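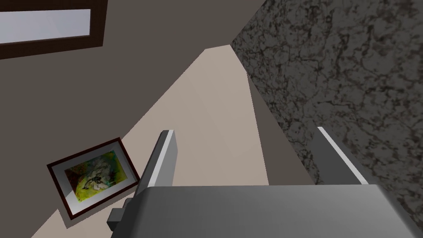 Right gripper open over our practice room, from the wrist camera

Hello, and thanks for dropping by! We're Strebel, a small robotics outfit in Celtberg, and I'm the one who ended up writing this page (I made the mistake of saying the old one was dull).

We teach robots to pick up household things, and nearly all of that teaching goes on in a simulated room. Our method is called Karmont. The idea is simple enough to explain over a cup of tea: the robot practises a grab in a made-up kitchen, we keep the view from its wrist, and then we change one thing and let it try again. Do that 3,000 times and you have a very patient pupil.

The pupil is Ada. She has two arms and a pair of flat fingers on each, and I'm very fond of her.
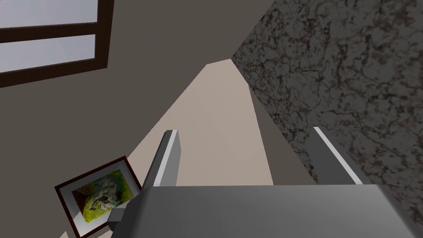 Same corner, fingers wide: stone on one side, painting on the other

What we're really looking into is whether the wrist view is enough by itself. Most of our early work leaned on a head camera as well, and that's fine until an arm gets in the way. So we took it away! Ada now has to judge where she is from whatever she can see past her own fingers, be it a bit of floor, a window or the edge of a worktop. It took us three goes to get the training right, and the first two were pretty grim. I still have the plots pinned up over my desk.

The rooms are plain on purpose. Flat walls, soft light, one or two pictures for a bit of colour. The groceries get more love, as thin packets are horrible to hold and we wanted their creases and print to look right.

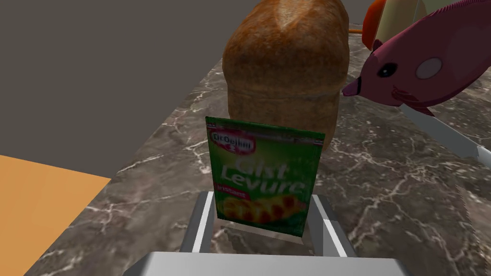
A sachet of Dr. Oetker yeast between the fingers, with bread and a pink fish behind

Packets are my favourite bit, if you couldn't tell. Squeeze in the wrong place and they fold up on you, so Karmont scores the grip as well as the lift.

We write up our results every April, duds included, and we're always glad to hear from students who fancy a summer with us. Drop us a line and ask for the Ada team. The kettle's usually on by ten.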